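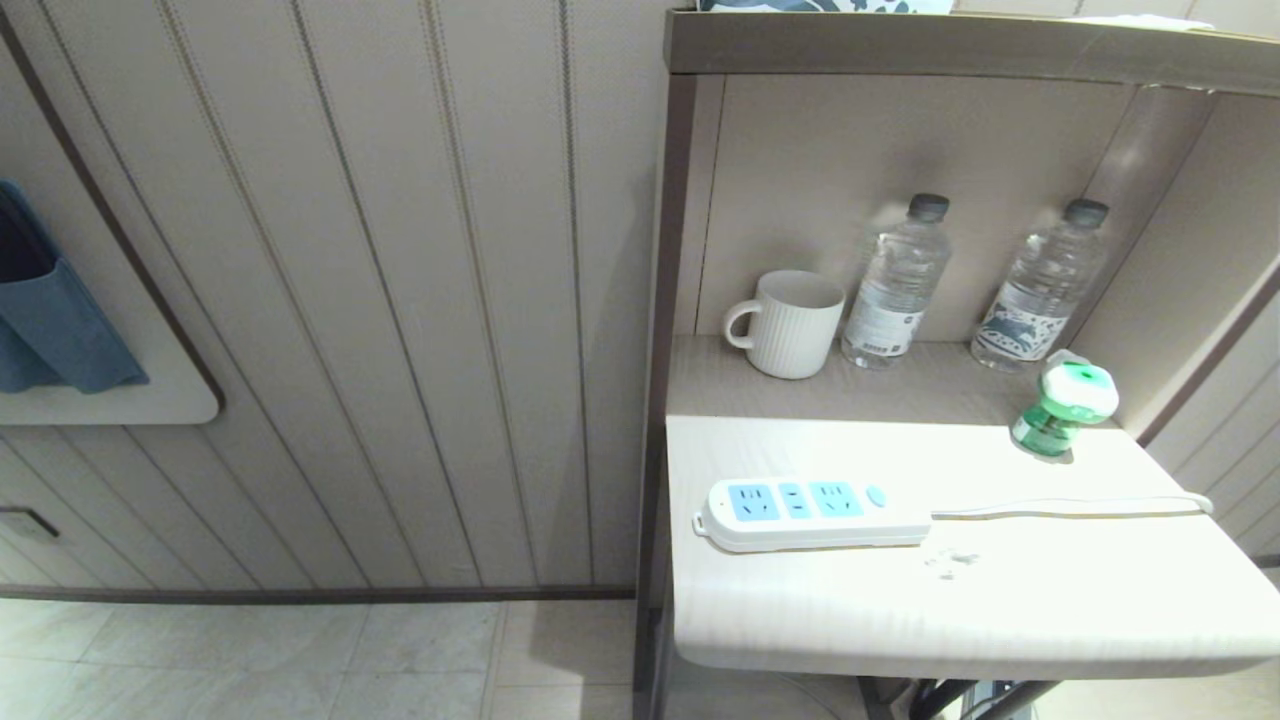 A robot does not know what a mug is. It doesn't know what a water bottle is either, or a shelf, or that one of those things will make a mess if you tip it over. You know all this because you've been picking things up (and dropping them) since you were a baby. A robot hasn't had that kind of childhood, and so a grown-up has to sit down and show it. Say the job is to take a mug out of a bedside cabinet. The mug has its handle on the left, and just to the right of it stands a water bottle, and past that there's another water bottle. You would reach in and grab the handle without thinking. The robot would like some instructions, please.

## Why not just write it a list?

People tried that first, and for some jobs it works very well. If a robot stands in a factory and the same car door arrives in the same spot all day long, you can give it a list of exact moves: go forward this far, close the hand, lift, turn, let go. It will follow the list perfectly.

It will also follow the list perfectly when the car door isn't there. It will pick up a handful of air, carry the air across the room, and set the air down very gently.

Bedrooms are worse than factories. The mug gets moved. The bottle gets moved in front of the mug. Somebody puts a sock on the shelf. You'd need a new list for every one of those, and by the time you finished writing them all you'd be very old, and the sock would be somewhere else.

So there's a second way, the one this page is about. You don't tell the robot what to do. You do it, and the robot keeps a record.

## Way one: hold its hand

Some robot arms can be switched into a floppy sort of mode. The motors stop fighting you and only hold up the weight of the arm. Then you take hold of it near the wrist and push it where you'd like it to go, a bit like helping a very large toddler into a coat.

While you push, the arm is paying attention. Every joint has a sensor inside that measures how far it has bent. Many times each second the robot writes all those numbers down. When you've finished, it has a complete diary of where its own elbow has been.

This is good because the robot can only learn moves its own body can do. You can't bend it backward by accident. It simply won't go.

It's less good because you are standing right there. If the robot has a camera, the camera sees the mug, the shelf, and a great deal of your sweater. And pushing an arm around gets tiring.

## Way two: be the puppeteer

The other way is to steer from a distance. This has the long name *teleoperation*. "Tele" means far away, as in telephone and television, though in this case "far away" may be a chair on the other side of the same room.

There are different kinds of steering gear:

- **A copycat arm.** You move a small, light arm, and a bigger one does the same thing at the same time. If you scratch your nose with the small one, move back from the big one.
- **Hand controllers.** These are like the ones in a video game. You wave them in the air and squeeze a trigger to close the robot's fingers.
- **A glove.** It feels how your fingers bend and passes the news along to the robot's fingers, if it has any. Many robots make do with two.

Ferdinand Wieser teaches arms this way at a workshop called Bakilana. He says the first thing every beginner does is miss. You look at a screen, you see the mug, you reach for it, and you close the fingers a good way short. The picture on the screen is flat and your brain is used to having two eyes in the room.

The second thing every beginner does is get cross with the mug.

## What the robot is writing down

One go at a task, from start to finish, is called a **demonstration**. A demonstration has two halves that belong together.

The first half is what the robot *saw*: the pictures from its cameras.

The second half is what the arm *did*: how each joint moved, and whether the fingers were open or closed.

Both halves get stamped with the time so they can be matched up. At this moment it looked like this, and the arm did that. A moment later it looked slightly different, and the arm did something else. If the stamps are wrong, the robot learns that the right time to close its fingers is just after the mug has gone past. Ferdinand has seen this happen. He describes it as "a lot of polite clapping."

## Now do it again

One demonstration isn't enough. Neither are two. For a simple job like moving a mug from a shelf to a tabletop, the Bakilana team records 200 demonstrations, and for a fiddly one they record 400.

You might think the sensible thing would be to do it exactly the same way every time. If you do, the robot learns to move a mug that is in exactly that spot, and you're back to carrying air around. The teacher has to change things on purpose. Turn the handle to the other side. Slide the bottle closer. Swap the bottle for a different one. Start with the arm up high, then start with it down low. Close the curtains.

Mistakes can be useful, too, as long as they get fixed. If the fingers bump the bottle, the teacher backs up, goes around it, and carries on to the mug. Now the robot has an example of what to do after a bump. A teacher who never bumps anything has a student who panics the first time it does. (Robots don't really panic. They do keep pushing, and from the bottle's point of view that's no better.)

Some demonstrations are thrown out. Ferdinand's longest afternoon ended with 37 in the trash, all recorded with a coffee cup standing in front of the camera. It was his cup.

## The learning part

When there are enough demonstrations, a computer works through them over and over. It looks at a picture and guesses what the arm did next. Then it checks the guess against what the arm really did. At first the guesses are terrible. Each time, the computer adjusts itself a tiny bit so the next guess will be slightly less terrible, and it keeps this up for hours without asking for a snack.

In the end you have a program that can look through the camera and suggest a move. You connect it to the arm, everybody takes one step back, and you let it try.

Learning this way is called **imitation learning**. It's the same thing you did when you learned to tie your shoes by watching somebody else's hands, except that you were probably told off for being slow.

The catch with copying is that it copies everything. One of the teachers at Bakilana used to stop for a moment before each grab to push up her glasses. The arm she taught stopped, too, every single time, just above the mug. It didn't have glasses.

## Try it at home

You need a friend, a mug that can't break, two empty plastic bottles, and a blindfold or a scarf.

1. Put the mug on a table with the bottles close beside it. Your friend is the robot. Put the blindfold on the robot.
2. Stand behind the robot and hold its wrist. Without talking, guide its hand to the mug and back. Say "grab" and "let go" when you need the fingers. Do this three times.
3. Let go. Ask the robot to do it alone. It may do quite well.
4. Now move the mug one hand's width to the left and ask again.
5. Pick up the bottles.
6. Take off the blindfold, so that your robot has a camera, and ask it once more.

Then swap places, because it's only fair, and find out how it feels to be steered by someone who thinks you should already know where the mug is.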